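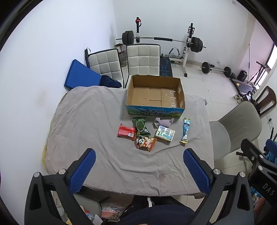

Keeping Paperbacks Alive at Home

A mass-market romance was built to survive one beach trip and a purse. If you want yours to last long enough to lend out, and then long enough to regret lending out, a few habits help.

Smoke and basement smell. Stand the book open, pages fanned, in a lidded plastic tub with an open dish of baking soda next to it. Keep the soda off the pages. Give it 2 weeks and sniff. If it still smells like somebody's uncle, give it 2 more.

Sticker gunk. Warm the price sticker with a hair dryer on low and peel slowly from one corner. Whatever stays behind on a glossy cover usually comes off with a dab of rubbing alcohol on a cotton swab. Go easy near foil titles. Aisling Horgan took half the hero's name off a duke book this way and it reads fine without it.

Bathtub casualties. Paper towels every 20 pages or so, swap them as they get damp, then a night under something heavy. Never the oven. The book will be wavy forever, and so will your opinion of the bath tray.

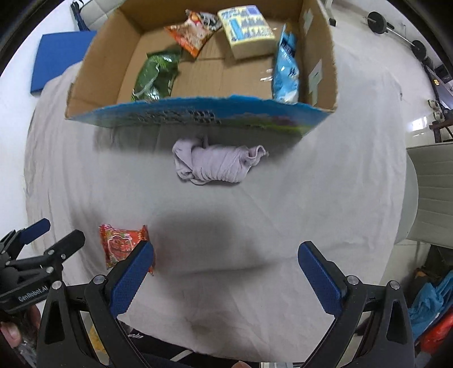 Stumham Library Paperback Swap Club

Loose pages. Run a thin line of white craft glue down the inner edge with a toothpick, slide the page home, put wax paper on both sides and close the book under a brick overnight. Tape turns yellow and then lets go right at the big reveal.

Shelving. Upright and snug, with room for a finger to slide in. Keep long series off the windowsill, or book one will fade to peach while book nine stays red. Tae-yang Moon shelves by how much he cried, and we have stopped asking him to explain the system.

Moving or storing. Small boxes only. Roughly 100 paperbacks sounds like one load until you get to the stairs. Lay them flat or stand them spine down, keep them off concrete floors, and write the author names on the side – "books, misc." will haunt you.

Anything with live mold goes in the trash, please, and stays out of the swap bin. Yes, even if it's the one with the twins.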